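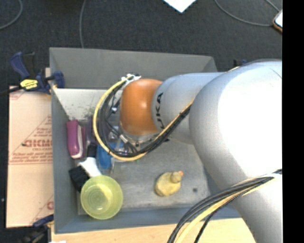 Siltthorpe Open Bins: Frequently Asked Questions
Last updated 2023-05-11

General

Which bins does this page cover?
The large rectangular open bins in the Poris and Cocco series. Divided trays and lidded boxes have their own page. Item numbers starting with 878 are spare parts and can't be ordered as complete bins.

What is the difference between Poris and Cocco?
Poris is the deep version and Cocco is the shallow version. The opening is the same size on both, so inserts and liners fit either one. Both come in gray. No other color is planned.

Why are the sides sloped?
Items that land against a wall slide down toward the floor of the bin. The slope also lets empty bins nest. The usable floor area is smaller than the opening; check the inside floor dimensions on the data sheet before ordering for long or rigid items.

Loading and contents

How full can a bin be?
Fill to 8 inches below the rim on Poris. On Cocco, fill to the molded line on the inside of the short wall if the bin will be moved, or to the rim if it stays in place.

What is the weight limit?
100 pounds, evenly spread, for either series. The limit applies to a bin standing on a flat floor. For a bin on a shelf or cart, use the lower of the bin limit and the shelf or cart limit.

My items keep ending up on one side. Is the bin defective?
Usually not. Check the floor with a level first. If it is level, look at how the bin is being filled: items dropped in from the same side every time will pile up at the place where they land. Fill from alternating sides or spread the contents by hand. Uneven loading does no harm to a stationary bin below the weight limit. Level out the contents before lifting.

Can I keep mixed items in one bin?
Yes. Small flat items will work their way under larger ones and can be hard to find again. Put them in a Wamutura insert, which hangs from the rim and lifts out. One insert covers half of the opening. Two inserts can be used together, but then the floor of the bin can't be reached without removing one of them.

Are liners needed?
No. Use one for items that scratch easily. The liner is cut to the floor only and does not protect items from the walls.

Placement

Can the bin stand on carpet?
Yes, on low-pile carpet. On thick pile the base can rock under load, so put a rigid board underneath. A loaded bin left in one place will press marks into most carpets. Do not drag a loaded bin across carpet; the lower edge catches at seams.

How much room should I leave around it?
Leave 18 inches on any side used for loading or unloading. Sides that are not used can stand against a wall. Keep cables and hoses off the rim if the bin is moved often.

Can loaded bins be stacked?
No. Sloped bins nest into each other and the upper one would rest on the contents of the lower one. Only nest them empty.

Cleaning and wear

How do I clean the inside?
Remove loose dirt with a vacuum or soft brush. Wipe with a damp cloth and a mild detergent, working from the walls down to the floor, then wipe again with clean water. Let the bin dry completely before nesting. Don't use steel wool or scouring powder.

There are dark scuffs on the walls. Do they come off?
Most scuffs are material left behind by the items and can be removed with a white melamine sponge and light pressure. Test a small area near the rim first. If a fingernail catches in the mark it is a scratch, and cleaning won't change it.

The floor of the bin is scratched and streaked. Should it be replaced?
Surface scratches are normal wear and do not affect the load limit. Take the bin out of use in case of a crack, a hole, a split corner or a floor that no longer sits flat. Bins with cracked corners can't be repaired.

Why does the inside look patchy under bright light?
Worn areas reflect light differently from areas that have seen little contact. It is most noticeable with a lamp directly overhead. If small items are hard to see against a worn floor, a matte liner will reduce the glare.

Orders and returns

Are replacement inserts available separately?
Yes, singly or in pairs. Inserts bought before February have the older hook shape. They fit both series but shouldn't be combined with a new insert in the same bin.

Can I return a used bin?
Unused bins only, clean and with the label attached. Wear from normal use is not covered by the warranty. For transport damage, report it before filling the bin and keep the packaging until the claim is closed.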